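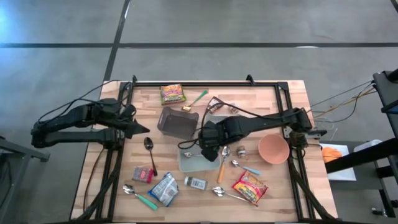
Fig. 4. Light butcher-block top on a gray concrete floor.

Search manuals and parts Enter model or keyword Go

SECTION 4: LEVELING, FINISHING AND LIVING WITH YOUR PANDBY 800 WORKTABLE

You have reached this section with a table standing on its own legs. If it is standing on three of them, that's normal and we are coming to it. If there are bolts left over, go back to Section 3 and stay there until there are none. The kit contains no spares, whatever your brother-in-law says.

4.1 Before you start

You will need:

- the open-end wrench from the hardware bag
- a spirit level, the longest you can borrow
- sandpaper, 200 grit, and a sanding block
- a bottle of Britar top oil, or any oil sold for wooden counters
- clean cotton rags (old T-shirts are fine; old towels leave fuzz that you'll be looking at for years)
- a metal can with a lid, for the used rags
- a second person for steps 2 and 7

Note: The Moser vise kit, part 2477, goes on after the oil. If you've already bolted it down, take it off again. We'll wait.

4.2 Leveling the table

Concrete floors look flat. They are poured by people, usually late in the afternoon, and they slope toward drains that may or may not have been installed. Level the table where it is going to live. A table leveled in the garage and carried to the basement is a table that hasn't been leveled.

1. Sweep the floor. One piece of grit under a foot will undo everything that follows.

2. With one person at each end, lift the table into place. Don't drag it. The Grurine feet are threaded into the legs and will bend if pulled sideways, and a bent foot can't be turned, only apologized to.

3. Screw all four feet up as far as they go, then bring each one back down two full turns. This gives you some room to work in both directions.

4. Lay the level along the long side of the top. Turn the feet at the low end until the bubble sits in the middle. Clockwise raises the table if you're looking down at the foot. If you are lying on the floor looking up, which you will be, it's the other way.

5. Lay the level across the short side and repeat. This will disturb step 4. Go back and do step 4 again, a bit less than you think you need to.

6. Press down hard on each corner in turn. If one corner rocks, lower the foot under it until it just touches, and no further.

7. Hold each foot still while your helper tightens its lock nut up against the leg. If you have no helper, two wrenches and some patience will do it.

CAUTION: Leave at least three threads of each foot inside the leg. If the floor is so uneven that you need more height than that, use a steel shim under the foot. Folded cardboard isn't a shim. Neither is a paperback.

4.3 Sanding the top

The top leaves the factory sanded but bare. It has since been in a box, and a carton staple or two has probably had a go at it.

1. Wipe the top with a barely damp cloth and let it dry overnight. The grain will come up slightly and the surface will feel worse than before. It's supposed to.

2. Sand with the grain, using light strokes and the full length of the block. A power sander works too, provided you keep it moving. Stopping to answer the phone makes a dish in the wood that no amount of oil will hide.

3. Ease the edges with two or three passes. A sharp edge is handsome until the first time you lean on it.

4. Vacuum the top, then wipe with a dry rag. Check it with the light low and to one side. Scratches that run across the grain will show up now or after oiling, and now is cheaper.

Note: Dark specks and small knots are part of the tree. We do not replace tops on account of knots. We have had some letters.

4.4 Oiling

Work in a room with a window open, somewhere between cool and comfortable. Oil put on in a cold shed stays sticky well into May.

1. Pour a small puddle in the middle of the top and spread it outward with a rag, along the grain. Use less than seems right.

2. Leave it for twenty minutes. Dull patches will appear where the wood has taken up the oil. Feed those patches and leave the rest alone.

3. Wipe off everything that hasn't soaked in. Wipe again with a clean rag. Most complaints about sticky tables concern this step, and most of the people complaining say they did it.

4. Oil the underside. One coat is enough. A top sealed on one face only will cup as the seasons change, quietly, over a year or so, until a pencil starts rolling off it.

5. Oil the ends of the boards twice. End grain drinks.

6. Wait a full day, then put on a second coat the same way. A third coat is optional – people who do a third tend to do a fourth, and we can't help with that.

CAUTION: OILY RAGS CAN CATCH FIRE ON THEIR OWN. Put used rags in the metal can, cover them with water and close the lid. Never leave them bunched up on the bench or in a trash bag. This is the one part of the section with no joke in it.

4.5 Attaching things to the top

Sooner or later something gets mounted on every worktable. The top will take clamps on any edge and screws nearly anywhere.

1. Mark the position with a pencil. Walk around the table and check that you can still open the drawer, reach the outlet and get out of the room.

2. Drill pilot holes. Wrap a piece of tape around the bit to mark the depth. A hole that comes out underneath can't be returned.

3. Drive screws by hand for the last few turns. Stop when they are snug.

4. Under any clamp that stays on for more than a day, put a scrap of thin wood or leather. Bare metal leaves a dent in the shape of the clamp, and the clamp will never again be in exactly that spot to cover it.

5. Tie loose cables back to a leg, with enough slack that the table can be moved a hand's width for sweeping.
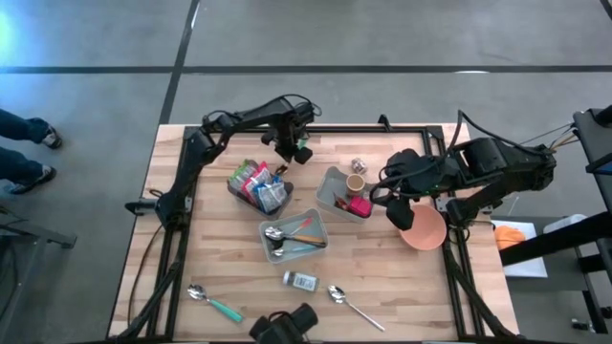
4.6 Everyday care

Wipe up water when you see it. Coffee can wait until you finish the cup, but not until tomorrow.

Plastic trays, baskets and snack boxes can sit on an oiled top as long as the bottoms are dry. Lift them now and then. Trapped damp leaves a ring, and a square tray leaves a square one.

For a stain, sand the spot lightly, then oil the whole board it sits on, end to end. Oiling only the spot trades a dark mark for a shiny one.

Oil again when a drop of water stops beading and starts sinking in. In a busy shop that might be twice a year. In a dining room it may be never, depending on who eats there.

4.7 If something is wrong

The table rocks again after a week. The floor hasn't moved. A lock nut has. Repeat 4.2 from step 6.

The surface is tacky. Too much oil was left on. Rub it down with a rag dampened with fresh oil, wipe dry, and wait two days.

A foot won't turn. Take the weight off that corner before reaching for a longer wrench. If it still won't turn, order foot set 496 and replace all four together.

The top has cupped. See 4.4, step 4. Oil the underside, loosen the top bolts half a turn and give it a month. It will usually come most of the way back.

Continue to Section 5, Drawer and Lower Shelf.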